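12 shares 3 comments

Section 4. Setting up the table and checking the hand-held gripper

Last revised 12/05/2021

This section assumes you have finished the Tredum finger mounts in Section 3 and that the glue on the pads has cured overnight. If the pads still move when you push them with a thumb, stop and leave them another day.

You will need the assembled gripper, a roll of black cloth, spring clips, a tape measure, a 2.5 mm hex key, two printed markers and a few small household objects. The cloth we bought from Esteves was sold as curtain lining and is thick enough. Thin cotton lets the wall show through.

4.1 Hanging the cloth

1. Clear the table and push it up to the wall. Leave enough room to stand at the front with your elbows free.

2. Clip the top edge of the cloth to the rail. Start at one corner and work across.

3. Bring the cloth round both sides so that the gripper's camera doesn't pick up the rest of the workshop when you turn your wrist.

4. Pull out the worst of the folds. Small creases do no harm.

Note: Plain black all over gives the tracking software very little to hold on to. Fix something large and brightly coloured to the cloth - cut-out letters are fine - and don't move it once you have started recording. If it falls down, put it back and run the mapping pass again.

Caution: Keep the cloth well away from heaters and from the soldering bench. Ours is sold without any fire rating.

4.2 Fitting the markers

1. Print the marker sheet at 100 per cent. Check the outer square with a ruler before cutting. Many printers shrink the page to fit unless told otherwise.

2. Cut out one marker for each finger plate, leaving a thin white margin.

3. Stick each marker flat on its plate. Press out any air from the middle towards the edges.

4. Tighten the plate screws in a cross pattern, a little at a time. The plates are printed parts and will crack if one corner is pulled down hard.

5. Open and close the fingers 30 times and look at the markers again. If a corner has lifted, peel the marker off and use a new one. 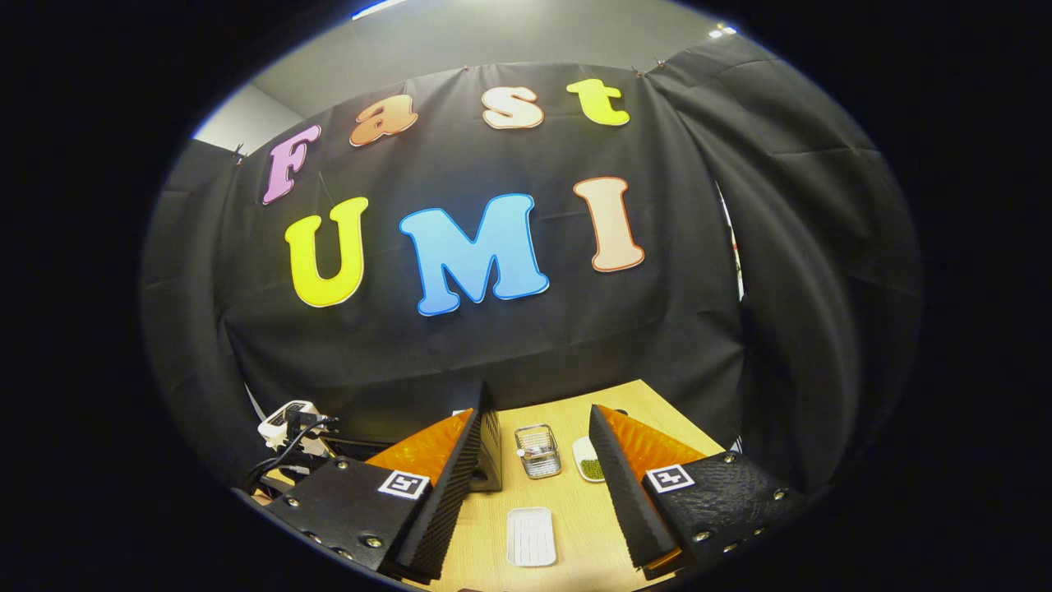 4.3 Choosing and placing objects

Begin with light things that have a clear edge. Small trays, dishes and wire baskets all suit a first session. Leave out glass and anything sharp until you are used to the feel of the trigger.

1. Put the objects on the table with at least 8 cm between them, so that a finger can go down either side.

2. Hold the gripper at your normal working height and open it fully. The object you want to pick up should sit between the two fingers without you having to lean.

3. Close on the object slowly. The soft pads should touch before the foam starts to bend. If the foam bends first, the pads are set too far back - return to Section 3 and move them forward one hole.

4. Lift, hold, and put the object down again. Repeat with each object in turn.

Note: Dried beans or rice in a dish are good for practising a gentle grip, but they get everywhere. Sweep the table between takes. One bean under a tray is enough to tip it.

4.4 Lighting

Ordinary ceiling lights will do. Set the camera exposure by hand and lock it. Bright spots near the top of the view can be left alone provided the markers still read clearly. If a marker drops out when you tilt the gripper, lower the exposure one step and try again.

4.5 First mapping pass

1. Start the Viltum recorder and wait for the steady beep.

2. Move the gripper slowly from side to side, then up and down, always facing the cloth.

3. Stop the recorder and open the log. A good pass shows 700 or more tracked points. Below 245, add more to the backdrop and repeat from step 1.

4. Save the map under the name of the table, such as "Gremar bench".

Go on to Section 5 once two passes in a row give a usable map.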